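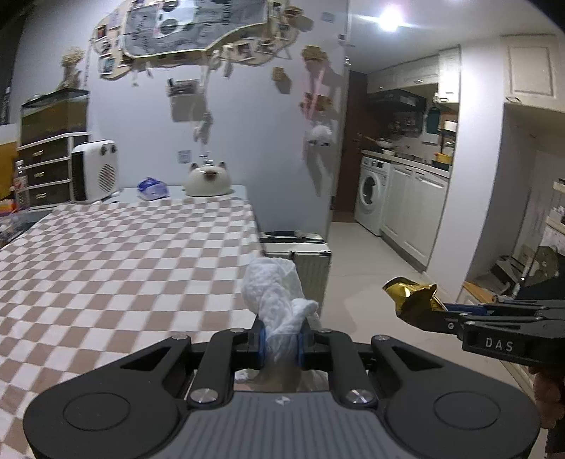

Can a gripper tidy up?

People who sell robots love to say that one gripper can pick up anything. Golura, a project in Clulidville, says it too. Should we believe it? Let's look at how you would check.

A gripper is a robot's hand, except that it usually has two fingers and can't feel much. The ones in this test are held by people. A person squeezes and steers, and a camera records what happens. Later, a computer may try to copy the moves. So when you hear "the robot did it", ask who was doing the thinking!

Soft things are tricky

A wooden block keeps its shape. A cloth doesn't. Pinch it in one spot and the rest flops wherever it likes. Sweet wrappers are a pain as well, as they are thin and crinkly and there isn't much to get hold of.

Bags may be worse. The blue pads can squeeze a plastic bag from both sides, but that only shows the bag is held at that moment. Would it stay put if you shook it? What if it were twice as heavy? One picture can't tell you.

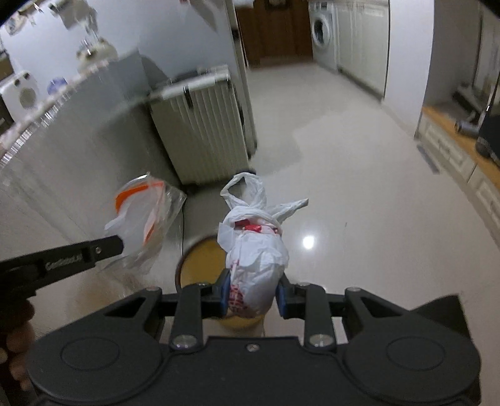 Try it yourself

Find 2 pairs of kitchen tongs, a sock and an empty crisp packet. Lift each one 17 times with each pair and write down every drop. Use the same sock all the way through, or your test isn't fair.

Was one pair better? Maybe. Or maybe you just got good at using tongs.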